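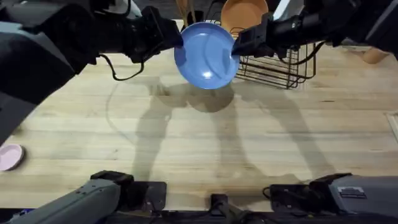

Slide 1. Do smaller plates make us eat less?

Morning all. You've heard the claim -- swap your dinner plates for smaller ones and the weight drops off. The Hulldale council put it in a flyer last May. I went looking for what was behind it.

Slide 2. The Breden trial

This is the one everyone quotes. 505 people, one canteen lunch each. The small-plate group took less food. Fine. Did they go back for seconds? Not recorded. What did they have for tea? Not recorded either.

(Pause. Let them read the chart. Point out the axis doesn't start at zero.)

Slide 3. Colour

Same problem, thinner evidence. Blue is supposed to put you off your food. The source is a Surnisley newsletter, and the newsletter cites itself. 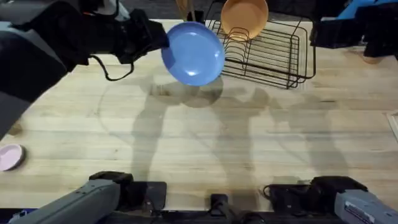

A blue plate, shallow, with a raised rim.

Slide 4. What Nieto did

Better study. 3000 meals logged at home over 10 weeks. No difference by plate size that I'd put money on. It got 8 lines in the trade press.

Ask the room: who has already bought the small plates? Don't tease them.

Slide 5. What I'd want to see

Whole days of eating, seconds counted, and somebody other than a crockery seller paying for it. Until then I'd leave the flyer in the drawer.

Questions till 11.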